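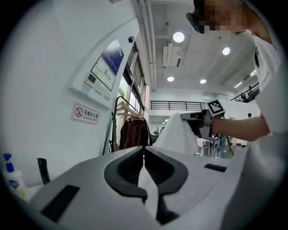
Aurora Seixas had 25 tablecloths to fold before six o'clock, and at a quarter past three she had finished four of them.

The tablecloths were white and they belonged to Prarkimard, the company that rented out linens for weddings and retirement dinners. They came back from the laundry in Bernby in tall canvas bags, clean but bunched up. Somebody had to shake them out, look for marks, fold them in thirds and then in thirds again, and put them on the shelf with the seam facing the wall. For eleven years that had been a man named Otto. Now it was Aurora, who had answered the ad in July and was still slow.

She pulled the next one out of the bag and dropped it on the table. It sat there in a heap. She walked around it, looking for a corner.

"Don't look for the corner," said Bradley Clegg from the doorway. "Look for the hem. Then follow the hem."

He was the manager and he had a box of place cards under one arm. He put it down on the floor and came over.

"I had the hem," Aurora said. "I lost it."

"Pinch it and walk. Let it run through your fingers till it stops you."

She pinched it and walked. The cloth slid off the table after her and she had to gather it up against her stomach. After a minute her thumb hit the thick place where the two hems crossed.

"There," Bradley said. "Now don't let go of that one. Go find its neighbor."

They held the cloth between them, two corners each, and backed away until it was nearly flat. A yellow mark the size of a dime showed near the middle.

"Candle?" she asked.

"Mustard. Candle goes gray." He scratched it with his nail. "It'll have to go back. Put it by the door."

She put it by the door, which meant she had still finished four.

Bradley stayed and helped with the next three. He didn't talk much while he folded. The Sauerland dinner was the largest order Prarkimard had ever taken, and he had been sleeping badly over it. He had the contract in his back pocket, folded in thirds like everything else in the building. At the top it said Event, and then a blank line where the customer was supposed to write what kind, and the customer had left it blank.

"Do you know what it's for?" Aurora asked.

"No. I asked on the phone and the woman said it was a dinner."

"For how many?"

"They want 1000 napkins."

Aurora looked at the canvas bags along the wall. "We don't have 1000 napkins."

"We do now. They're in the van."

She didn't say anything. She took hold of the next hem and walked.

By half past four the two of them had a system. She found the first corner and he found the opposite one, and they met in the middle like people in an old dance. When a cloth was good he said "good," and when it wasn't he said nothing and dropped it by the door. The pile by the door was up to her knee. The one on the shelf was higher.

"My mother ironed hers on the table," Aurora said. "She'd put down a blanket and iron the cloth right where it was going to be used. Then we weren't allowed in the room until the guests came."

"Did you go in?"

"Once. I put my hand on it and it was still warm. I left a print — I'd been eating a plum."

"What did she do?"

"She moved the bread basket over it. It stayed there all through supper, and people had to reach across for the bread."

Bradley laughed, which she hadn't heard him do before, and lost his corner. The cloth fell between them and they both stood looking at it.

"I'll get it," he said.

He bent down and felt along the edge until he had it again. Then he took the contract out of his pocket and found a pen.

"What did you call it, when your mother had people over?" he asked. "Did it have a name?"

"Sunday," she said.

He thought about that. He wrote it on the blank line, looked at it, and put the paper away again. It was a bad idea, she thought, writing things on someone else's contract, but it was his company's name at the bottom.

At ten to six they put the last good one on the shelf with the seam to the wall. Bradley picked up his box of place cards and went out to open the van. Aurora could hear him sliding the first crate across the metal floor. She took off her sweater, hung it on the door handle, and went to help him carry in the napkins.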